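How to Clean and Maintain Your Rifle Magazines 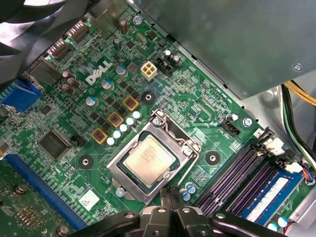
A Dell motherboard with the processor in its socket.

August 23, 2020

Most feeding problems get blamed on the rifle. A fair number of them start in the magazine, and a dirty or worn magazine is one of the cheapest things on the range bench to fix. The steps below cover a standard detachable box magazine with a removable floor plate. If yours is a sealed or pinned design, check the maker's manual before you try to take it apart.

What you need

- Safety glasses
- A nylon brush that fits inside the magazine body
- Clean cotton rags or patches
- A small punch or a blunt plastic tool
- A mild solvent that is safe on polymer
- A paint marker for numbering

We use the Rukitz magazine brush because the bristles reach the corners, but any stiff nylon bottle brush of the right size will do the job. Don't use a wire brush on polymer bodies or on coated steel.

Step 1: Unload and set up

Remove the magazine from the rifle, clear the chamber, and put the rifle away. Take every round out of the magazine and move the ammunition to another table or another room. Look down through the feed lips to confirm that you see only the follower.

Lay a light-colored towel on the bench. Locking plates are small and dark, and they are hard to find on a shop floor.

Step 2: Take it apart

Put on your glasses. Turn the magazine upside down and find the hole or tab in the floor plate. Press it in with the punch and slide the floor plate forward about a quarter of the way. Put your thumb over the opening before you go any further. The spring is under pressure and will jump if you let it.

Slide the floor plate the rest of the way off, then ease the spring out. The locking plate comes with it. On most magazines the follower stays attached to the top coil and can be drawn out through the bottom by tilting it a little. Leave the follower and spring together if you can. Note which way the top coil points, or take a quick phone picture.

Step 3: Clean the body

Run the dry brush through the body from the bottom, 5 or six full strokes, and tap the loose grit out onto a rag. For normal range dust that is enough. If the magazine has been dropped in mud or wet sand, wash the body in warm water with a drop of dish soap, rinse it, and let it air dry fully before you put it back together.

Wipe the feed lips with a patch lightly dampened with solvent. Carbon builds up there and on the top of the follower, mostly on rifles that are shot suppressed. Go over both again with a dry patch.

Step 4: Check for wear

Look at each part while it is apart:

Feed lips - Check for cracks on polymer and for bends or burrs on steel and aluminum. Any crack means the magazine is done. Don't try to bend lips back into shape.

Body - Look along the rear spine and at the catch slot. A rounded or chewed catch slot can let the magazine sit low or drop out.

Follower - It should move through the body without sticking. Tilt it by hand and see if it binds.

Spring - Compare it with a new one of the same model if you have a spare. A noticeably shorter spring should be replaced. Dalance and Mastuvari both sell springs in single packs.

Step 5: Put it back together

Leave the inside dry. Oil holds grit, and it can get onto the ammunition. For a steel spring stored in a damp place, wipe on a very thin film of oil and then wipe it off again.

Feed the follower and spring back in the way they came out. Set the locking plate on the bottom coil, push it below the edge of the body, and slide the floor plate on until it clicks. Press the follower down a few times with your finger. It should travel smoothly and come all the way back up.

Step 6: Number and test

Write a number on each floor plate with the paint marker. When a stoppage happens, write down the number. If the same magazine shows up twice, pull it from use and go back to Step 4.

Test at the range with the ammunition you normally shoot. I put some 60 rounds through a magazine after changing a spring - less than that doesn't tell me much.

How often

Brush out range magazines every few months, and any magazine that hits the dirt on the same day. I do the whole box each November before they go into storage.

Search this site
Enter keyword
Go

Related articles
How to Clean a Bolt Carrier Group
Aguirre Range Bag: Long-Term Review
38 Items for Your Shooting Bench
Steel or Polymer Magazines?
Storing Ammunition in a Humid Basement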